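Setting up your Pritard home wax warmer
Part 3: First melt and heat settings

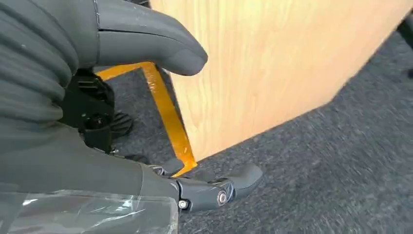

OK, so by now you've got the lid off, the inner pot seated and the cord clicked in at the back. I've had my Pritard going most weekends since September and I still do the first melt of a new bag exactly this way.

1. Set the warmer on a flat, heatproof surface. Mine lives on a ceramic tile.

2. Pour in the beads up to the lower line. A 500 g bag fills the pot twice with a bit left over (I use Castel hard wax beads, but any hard wax for face and body will do).

3. Turn the dial to high and leave the lid on, tilted a little so steam can get out.

4. When the edges go glossy and the middle is still lumpy, stir with a wooden stick and drop the dial to 3.

5. Wait for the green light. You want it thick like honey, and it should fall off the stick in a slow ribbon. If it runs like syrup, it's too hot, so switch off and give it ten minutes with the lid open.

6. Test a dab on the inside of your wrist. Every single time, please! Even when you're in a hurry on a Friday night.

Caution: never move the warmer with melted wax in it, and don't add water. Don't wax over sunburn, broken skin or moles. If you use retinol or a prescription acne cream, ask your doctor before you wax at all.

Note: the dial on the older model, the Pritard 241, only goes to low and high. Use low from step 4 on and stir more often.

Cleaning up

Wipe drips while they're still soft. I put a little Alipour oil on a cotton pad and they slide right off. For the pot itself, let the wax set completely, warm it for two minutes on low, and lift the whole puck out by the stick you left standing in it (leave one in, it's so much easier).

Don't put the inner pot in the dishwasher. I did, once, and the coating went cloudy.

Part 4 covers strip wax and the Restau cartridge adapter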